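Werkstatt Krishnan
Galerie: Greifervergleich in der Simulation
Dienstag, 12. Nov. 2019

Startseite | Projekte | Galerie | Gästebuch

Herzlich willkommen auf der Galerieseite zu unserem Greifervergleich! Viele von euch haben beim letzten offenen Abend gefragt, wie es mit den beiden Armen an der Schiene weitergeht, und weil ich so etwas am Telefon immer nur halb und durcheinander erzähle, schreibe ich es jetzt einmal ordentlich auf (so ordentlich, wie ich eben schreibe, ihr kennt mich ja). Seit Februar vergleichen wir zwei Sätze Greiffinger, den Mivden und den Zilura, an der Aufgabe, die uns in der Werkstatt am meisten Nerven kostet: eine lange, schmale Holzleiste vom Tisch aufnehmen und gerade wieder ablegen. Das klingt nach nichts. Wer aber schon einmal allein eine lange Leiste durch eine Tür getragen hat, der ahnt, worum es geht.

Gerechnet wird alles in Clitudero, unserer Simulationsumgebung. Ich war am Anfang skeptisch, das gebe ich gern zu, denn ich komme vom Holz und möchte die Dinge anfassen. Inzwischen sitze ich abends freiwillig vor dem Rechner und schaue zu, wie sich zwei Arme mit einer Leiste abmühen, die es gar nicht gibt. Meine Frau findet das sehr komisch.

Der Aufbau

Beide Arme sind an einer gemeinsamen Schiene an der hinteren Tischkante montiert. Uns gefällt daran, dass sie sich den Arbeitsraum teilen müssen, so wie zwei Leute an derselben Hobelbank, und da merkt man schnell, wer Rücksicht nimmt und wer nicht. In der ersten Fassung hatten wir die Ruhestellung zu tief gewählt, und der wartende Arm stand dem arbeitenden ständig im Weg. Seitdem wartet er angehoben, mit geöffneten Fingern, und mischt sich erst ein, wenn er an der Reihe ist.

Angefangen haben wir mit dem schlichtesten Fall. Ein Arm greift die Leiste am Ende, der andere hält sich heraus. Herman Pillai, der die Steuerung geschrieben hat und überhaupt der Geduldigere von uns beiden ist, wollte unbedingt damit beginnen und nicht gleich mit dem gemeinsamen Anheben. Ich habe gemurrt und dann doch nachgegeben, und für die Auswertung war es die richtige Entscheidung.
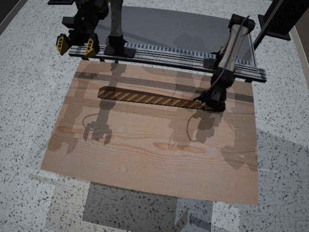 Der Griff am Ende ist nämlich der heikelste von allen. Greift man eine Leiste in der Mitte, dann hält sie sich beinahe von selbst im Gleichgewicht. Am Ende gefasst, zieht das ganze übrige Holz nach unten, und die Finger müssen nicht bloß klemmen, sondern auch gegen das Kippen halten. Mit dem Mivden hatten wir hier die größten Schwierigkeiten: Von 200 Durchläufen ist uns die Leiste in 23 weggedreht, meistens gleich beim Anheben und fast immer in dieselbe Richtung. Beim Zilura waren es bei gleicher Anzahl 19. Das ist kein gewaltiger Abstand, und Herman warnt mich jedes Mal davor, zu viel hineinzulesen, wenn ich wieder einmal einen Sieger ausrufen möchte.

Spannender als die nackten Zahlen fand ich ohnehin, wie unterschiedlich die beiden scheitern. Der Mivden packt entschlossen zu und verliert die Leiste dann plötzlich, von einem Augenblick auf den anderen. Der Zilura gibt langsam nach, man sieht die Leiste förmlich rutschen und möchte am liebsten in den Bildschirm hineingreifen! Für die Steuerung ist das langsame Nachgeben viel angenehmer, denn Herman kann das Rutschen erkennen und die Leiste wieder absetzen lassen, bevor sie fällt.

Holz auf Holz

Ein Wort noch zum Untergrund, nach dem mich schon zwei Besucher gefragt haben. Die Tischplatte mit ihrer kräftigen Maserung war mein persönlicher Wunsch. Eine glatte graue Fläche hätte es für die Rechnung genauso getan, aber wir wollten auch ausprobieren, ob die Bilderkennung die Leiste noch findet, wenn darunter ebenfalls Holz liegt, mit Ästen und allem, was dazugehört. Bei uns in der Werkstatt liegt schließlich auch immer Holz auf Holz. Die hellen Schrägstreifen an der Vorderseite der Leiste haben dabei sehr geholfen. Ganz ohne Streifen hat die Erkennung die Leiste öfter einmal für einen Teil der Platte gehalten, und dann griff der Arm mit großer Überzeugung daneben.

Mühsamer waren die Schatten. Zwei Arme über einem Tisch werfen eben reichlich davon, und manche sehen einem Greifer so ähnlich, dass ich selbst zweimal hinschauen muss. Herman hat zunächst versucht, die Schatten herauszurechnen, und das eine ganze Woche lang. Am Ende hat er die Erkennung einfach mit sehr vielen verschiedenen Lichtrichtungen gefüttert, und seither läuft es deutlich ruhiger. Das Licht von schräg hinten bleibt unser Sorgenkind, daran arbeiten wir noch.

Und die Kabel, ach ja, die Kabel. Ich hätte sie in der Simulation weggelassen, und Herman hat darauf bestanden. Mit Kabel darf sich das Handgelenk nicht mehr beliebig weit drehen, und gleich mehrere elegante Bewegungen, auf die ich mächtig stolz war, sind dadurch weggefallen. Jetzt fährt der Arm kleine Umwege, die ein bisschen umständlich aussehen, dafür könnten wir sie einem echten Arm guten Gewissens zumuten.

Wie es weitergeht

Als Nächstes kommt das gemeinsame Anheben an die Reihe, mit einem Arm an jedem Ende. Acht Probeläufe haben wir schon hinter uns, und sagen wir so: Die beiden müssen sich noch aneinander gewöhnen. Einer hebt immer einen Wimpernschlag früher als der andere, und dann steht die Leiste schief, noch ehe sie richtig in der Luft ist. Herman vermutet die Ursache im Zeitabgleich der beiden Regler, ich vermute sie in der Griffhöhe, und vermutlich reden wir darüber noch bis Weihnachten.

Außerdem möchten wir die Fingerauflagen tauschen, also den Mivden mit einer weicheren Auflage und den Zilura mit einer härteren noch einmal über dieselbe Aufgabe schicken. Erst danach traue ich mich, eine Empfehlung auszusprechen, für welchen Greifer wir in der Werkstatt Geld ausgeben sollten. Wer selbst Erfahrung mit langen, schmalen Werkstücken hat, ob in der Simulation oder am richtigen Arm, schreibt uns bitte ins Gästebuch! Ich lese alles und antworte auch, nur manchmal etwas spät, und die technischen Fragen reiche ich an Herman weiter, der sie kürzer und genauer beantwortet, als ich es je könnte.

Zurück zur Galerieübersicht
Zum Gästebuch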